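살림 요령 모음 > 세탁과 정리

두 손가락으로 옷 개기: 세탁 공장에 기계가 들어온 뒤 집에서 달라진 것들

신데섬(Cindesham) 세탁소에서 옷을 갠 세월이 꽤 되는데, 올해 들어 옷 개는 법을 처음부터 다시 배우고 있다. 가르쳐 준 쪽은 기계다. 정확히 말하면 우리가 기계를 가르치는 중인데, 가르치다 보니 내가 그동안 얼마나 대충 개고 살았는지가 낱낱이 드러났다. 손가락 열 개로 얼버무리던 일을 집게 손가락 두 개로 하라고 하면 누구나 겸손해진다.

그래서 이번 글은 빨래 요령 반, 직장 이야기 반이다. 빨래만 궁금한 분은 소제목만 골라 읽으셔도 된다. 직장 이야기만 궁금한 분은 아마 우리 부장님일 테니 그냥 닫아 주시면 좋겠다.
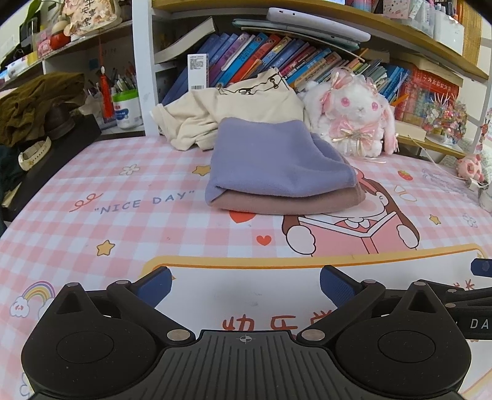
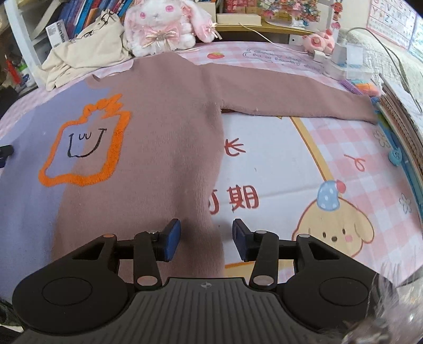
침대 위의 옷과 집게 손.

우리 작업장에는 기계가 두 종류 있다. 하나는 보믹스(Bomix)라고 부르는 큰 접기 기계인데, 수건과 침대 시트를 먹고 네모를 뱉는다. 이 녀석은 잘한다. 얄미울 만큼 잘한다. 오군디페(Ogundipe) 숙소에서 오는 수건이 하루 600장인데 예전에는 세 사람이 오전 내내 붙어 있던 분량이다. 다른 하나는 아직 완성되지 않은 쪽, 그러니까 남의 집 옷가지를 개겠다는 로봇이고, 이 로봇에게 보여 줄 시범을 사람이 집게를 들고 만든다. 두클로(Duklow) 사업이라는 이름이 붙어 있다. 이름만 들으면 운하라도 파는 것 같지만 하는 일은 스웨터 개기다.

처음 집게를 쥔 날 나는 니트 한 벌에 한참을 매달렸다. 옆에서 빈타 알리유 씨가 조용히 보고 있다가 "옷이 이기고 있네요" 했다. 그 뒤로 몸에 밴 것들을 적어 본다. 집에서는 물론 손으로 하시라. 집게는 사지 마시라.

펴는 데 시간을 써라

개기 실력은 거의 다 펴기 실력이다. 열 손가락이 있으면 접으면서 동시에 주름을 당기고, 소매를 밀어 넣고, 틀어진 솔기를 슬쩍 바로잡는다. 두 손가락으로는 그게 안 된다. 처음에 비뚤게 놓인 옷은 끝까지 비뚤다.

순서는 이렇다. 어깨 두 점을 먼저 맞춰 놓는다. 밑단 양쪽 모서리를 아래로 살짝 당긴다. 그다음 손바닥으로 가운데에서 바깥으로 한 번 쓸어 준다. 여기까지가 일의 절반이고, 나머지 절반은 접기라기보다 뒷정리에 가깝다.

니트는 당기지 말고 들었다 놓는다. 당겨서 편 니트는 개어 놓은 동안에도 자기가 당해 온 일을 기억하고 있다가, 입는 날 한쪽 옆구리로 항의한다.

소매는 나중에 생각하지 말 것

우리 작업장에서 제일 많이 나오는 실패가 소매다. 몸통을 반듯하게 접어 놓고 나면 소매 하나가 옆으로 삐죽 나와 있다. 사람은 이걸 아무렇지 않게 밑으로 쑤셔 넣는데, 시범을 찍을 때 그랬다가는 로봇도 쑤셔 넣는 법을 배운다. 하이트만 반장님(잉에보르크 하이트만, 우리 반에서 유일하게 셔츠 깃을 자로 재는 분)이 그 장면을 보고 전부 다시 찍게 했다.

긴팔은 몸통 쪽으로 옆선을 접을 때 함께 넘긴다. 소매가 몸통 반대편 밖으로 넘치면 팔꿈치쯤에서 한 번 꺾어 밑단 쪽으로 내린다. 소매 끝을 잡으면 안 되고, 끝에서 한 뼘쯤 안쪽을 잡아야 천이 덜 꼬인다. 아이 옷은 소매가 짧아서 꺾을 것도 없이 그냥 가로로 포개면 된다. 아이 옷이 좋은 점은 그것 하나다. 나머지는 전부 단추와 리본이다.

두꺼운 옷은 적게 접는다

플리스나 기모는 세 번 접으면 도로 일어난다. 접어 놓고 돌아서면 빵 반죽처럼 부풀어 있다. 두 번만 접고, 접은 등이 아래로 가게 놓은 다음, 위에 한 벌 더 얹으면 서로 눌러 준다. 서랍에 세워 넣는 유행이 있는 모양인데 플리스는 세우지 말자. 세워 놓은 플리스는 서 있는 게 아니라 기대어 있을 뿐이고, 한 벌 꺼내면 다 같이 눕는다.

쌓을 때는 접힌 면의 방향을 맞추고, 한 더미의 높이는 서랍 깊이보다 손가락 두 개쯤 낮게 둔다. 이건 기계와 상관없이 우리 어머니 말씀이다.

침대에서 갤 때

작업장에는 높이 90센티미터짜리 작업대가 있고, 이게 허리에는 제일 낫다. 하지만 집에 그런 게 있는 사람은 드물고, 대부분 침대에서 갠다. 침대에서 갤 때 문제는 바닥이 푹신하다는 점이다. 손바닥으로 쓸면 이불까지 같이 밀려서, 옷은 그대로인데 침대보만 주름이 진다.

해결은 시시하다. 이불을 걷어 내고 침대보를 팽팽하게 당긴 다음 그 위에서 한다. 그래도 밀리면 큰 쟁반이나 빳빳한 판지를 한 장 깐다. 나는 달력 뒤판을 쓴다. 무늬가 요란한 침대보는 의외로 쓸모가 있는데, 체크무늬 줄에 옷의 옆선을 맞추면 자 없이도 똑바로 놓인다. 하이트만 반장님은 그래도 자를 쓰신다.

앉아서 개는 분은 침대 위에 올라앉지 말고 옆에 의자를 놓으시라. 올라앉으면 몸무게 때문에 옷이 전부 내 쪽으로 굴러온다. 그리고 잠이 온다.

개기 전에 뒤집어 볼 것

주머니, 안쪽 라벨, 매달린 실. 이 확인은 지금도 사람이 한다. 보믹스는 수건만 먹어서 주머니를 모르고, 집게 쪽은 아직 그런 걸 궁금해하지 않는다. 어느 주말엔 립밤 하나가 바지 주머니에 숨어서 건조기를 통과했고 그 바지와 함께 돌던 41벌이 모두 은은한 딸기 향을 얻었다. 향은 좋았다. 얼룩은 안 좋았다.

집에서는 빨래통에 넣는 사람이 주머니를 비우게 하는 게 원칙이고, 현실에서는 결국 개는 사람이 발견한다. 발견한 동전은 발견한 사람 것으로 한다고 정해 두면 빨래통에 넣는 쪽의 주의력이 조금 좋아진다. 우리 집에서는 동전까지는 효과가 있었고 휴지에는 아무 효과가 없었다.

새 옷은 가격표를 개기 전에 뗀다. 개어 놓고 떼려면 다시 펴게 된다. 태그 고리는 잡아 뜯지 말고 가위로 자른다. 니트에서는 뜯은 자리가 구멍으로 남는다.

보풀과 흰 먼지

보풀은 개기 직전, 그러니까 옷이 다 펴져 있을 때 떼는 게 제일 쉽다. 테이프 클리너를 결 방향으로 한 번만 굴린다. 여러 번 문지르면 떼는 보풀보다 새로 생기는 보풀이 많아진다. 붓처럼 생긴 옷솔이 있으면 그쪽이 옷에는 더 순하다. 털 달린 물건은 갤 자리에서 멀찍이 치워 두고 시작한다. 인형이든 고양이든 마찬가지인데, 고양이는 치워도 돌아온다.

그래서 일은 줄었나

이 질문을 제일 많이 받는다. 대답은 수건은 줄었고 다른 것이 늘었다는 것이다.

보믹스가 오고 나서 수건 개던 사람들은 기계 앞에 서게 되었다. 한쪽에서 넣고 한쪽에서 받는다. 손목은 편해졌다. 대신 기계의 박자에 맞춰야 하니 물 마시러 가는 것도 눈치가 보인다. 예전에는 수다가 손보다 빨랐는데 지금은 기계 소리가 커서 쉬는 시간까지 모아 두었다가 한꺼번에 한다. 쉬는 시간은 30분이고, 그 안에 다 못 한 이야기는 이월된다.

빈타 씨는 수건 조에서 집게 조로 옮겼다. 원래 손이 제일 빨랐던 사람인데, 집게 조에서는 빠른 게 장점이 아니었다. 느리고 고르게, 똑같은 옷을 조금씩 다르게 놓고 다시. 본인 말로는 "평생 빨라지려고 애썼더니 이제 천천히 하라고 돈을 준다"고 한다. 시급은 같다. 그 점은 다들 한 번씩 물어보고 다들 한 번씩 한숨을 쉬었다.

나는 반반이다. 오전에는 손으로 개고 오후에는 집게로 갠다. 점심 먹고 나서 처음 집게를 쥐면 손이 한동안 멍청하다. 반대로 퇴근해서 집 빨래를 개면 손가락이 너무 많은 것 같아 새끼손가락을 어디 둘지 모르겠다.

걱정이 없는 건 아니다. 로봇이 스웨터를 다 배우고 나면 우리는 무엇을 개고 있을지, 설명회에서 누가 물었더니 "더 가치 있는 업무로 전환"이라는 답이 돌아왔다. 그 업무가 무엇인지는 다음 설명회에서 알려 준다고 했고, 다음 설명회는 11월이다. 그사이 우리는 세탁물 분류표를 새로 짰고, 얼룩 상담을 맡을 사람을 우리끼리 정했다. 더 가치 있는 업무를 위에서 찾아 줄 때까지 기다리다가는 얼룩이 굳는다.

직장에 비슷한 기계가 들어올 분들께

빨래와 상관없는 요령도 몇 개 적는다. 우리가 미리 알았으면 좋았을 것들이다.

기계가 멈췄을 때 누구를 부르는지 첫날에 종이로 받아 둘 것. 우리는 멈춘 날 알았다. 부를 사람이 휴가 중이라는 것까지 같이 알았다.

기계가 못 하는 일을 적어 두는 공책을 하나 둘 것. 우리 공책에는 두건 달린 목욕 가운, 고무줄 시트, 한쪽이 안으로 말린 소매, 그리고 누가 적었는지 모를 "부장님 기분"이 올라 있다. 이 공책은 사람을 줄이자는 말이 나올 때 꽤 쓸모가 있었다.

손으로 하는 조와 기계 조를 주마다 바꿀 것. 한쪽에만 오래 있으면 어깨가 굳거나 손이 굳는다. 순번표는 반장님 말고 우리가 돌아가며 짠다. 그래야 불만이 골고루 나온다.

시범을 만드는 사람은 중간에 손을 쉬게 할 것. 집게를 쥐고 있으면 엄지 아래쪽이 제일 먼저 뻐근해진다. 손바닥을 펴서 벽에 대고 천천히 미는 스트레칭이 나한테는 맞았다. 아프면 참지 말고 그날은 내려놓으시라.

고무줄 시트는 여전히

메일로 제일 자주 오는 부탁이 고무줄 시트 개는 법이라서 덧붙인다. 한쪽 모서리 두 개에 양손을 넣고, 한 손의 모서리를 뒤집어 다른 손 모서리 위에 씌운다. 나머지 두 모서리도 차례로 그 위에 포갠다. 평평한 곳에 내려놓고 고무줄 쪽을 안으로 접어 긴 네모를 만든 다음, 길이로 삼등분한다. 잘 안 되면 둘둘 말아서 같은 색 베갯잇 속에 넣고 문을 닫는다. 보믹스도 고무줄 시트는 뱉어 내기만 하고, 하이트만 반장님도 이것만은 자를 대지 않으신다.

다음 글에서는 흰 셔츠 목둘레 누런 때를 다룬다. 주방 세제로 해 보신 분은 결과가 어땠는지, 망한 경우까지 포함해서 댓글로 남겨 주시면 같이 싣겠다.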